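Brulby Toy and Household Fair, or how I came home with a drum

I wasn't going to go this year. It was 2nd December, it was drizzling, and the drive to Bilthorpe takes forever once you get stuck behind the gravel trucks. But my sister had already paid for parking (non-refundable, she reminded me twice), so off we went with a thermos and a bag of pretzels, and I'm so glad we did!

If you've never been, the Brulby is a makers' and sellers' fair with a bit of everything: toys, kitchen stuff, craft supplies, party decorations, tools. It used to be in the old school gym, but they moved it to the Brunton building by the river, and the difference is huge. Wide aisles, real coat racks, a cafe with chairs you'd want to sit in. The flyer promised 4000 items on sale and I believe it, my feet certainly do.

We started in the kitchen section, where I spent way too long looking at baking sheets. I love a plain stainless tray. You can put screws in it, cookies on it, or use it to keep the kids' beads from rolling off the table, and it just goes in the dishwasher afterward. My sister says I have enough trays. My sister has a drawer just for napkin rings, so I didn't take that too seriously.

The toys were the best part for me, though, and the tables there were a wonderful jumble. I'm a sucker for a mixed table. I like finding a rubber chicken and a tape measure within arm's reach of each other, and I like a nice cheerful cloth under it all. And then there was the drum, red on the side with a clean white top, exactly the kind I wanted when I was five and never got.
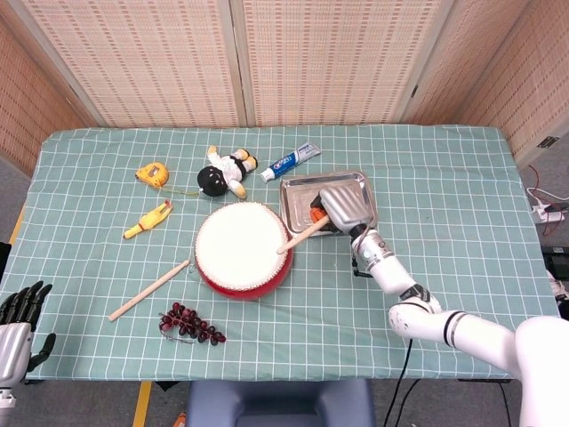

I have opinions on toy drums, having bought several for nieces and nephews over the years (my brother still brings this up at Thanksgiving). The cheap ones come with plastic sticks that snap in a week. Wooden sticks are the way to go, with rounded tips, and you want a pair plus a spare, because one always ends up under the couch. I got talking about this with Severino Rivas, who had the Caltano stand a little farther down and sells nothing but small percussion. He let me try a tambourine, a pair of maracas and a drum a lot like the red one. Guess which I bought? Six dollars off, too, when I said I'd skip the box.

Artificial fruit is apparently having a moment. Grapes especially, the dark shiny kind on a little stem, which took me right back to my grandmother's sideboard. I used to squeeze hers when she wasn't looking. I passed on buying any, but my sister got a whole bowl's worth of lemons and I have to admit they look great on her counter.

Lunch was tomato soup and a grilled cheese, good but slow, so go before noon if you can. Parking is behind the building, and the card reader by the door was down, so bring cash. I'd set myself a limit of 50 dollars and stuck to it, if you don't count the soup.

There's a smaller one coming up in February, two rooms only, mostly craft supplies. We've already got the parking.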